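I moved my savings account and my small bit of crypto over to Binlow in October. The main reason was the Sarantis wallet, which now lets you pay at Fakier shops without going through a bank card first.

Setting it up took two evenings. The first transfer was 70 pounds, as a test.
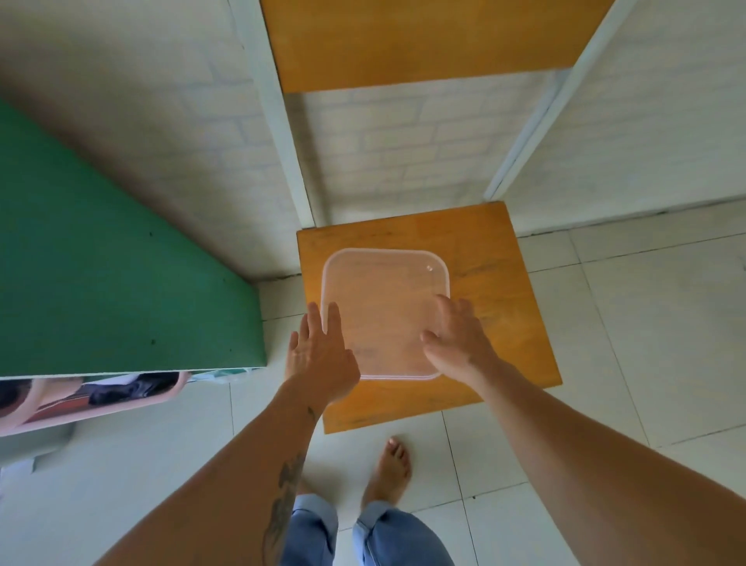
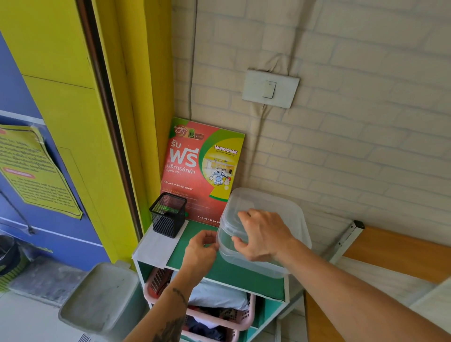

It cleared in 14 minutes. Liltard used to take most of Sunday. The fee was higher than I expected, though, and they only show it on the last screen. I'll leave the rest where it is until I've seen a full monthly statement.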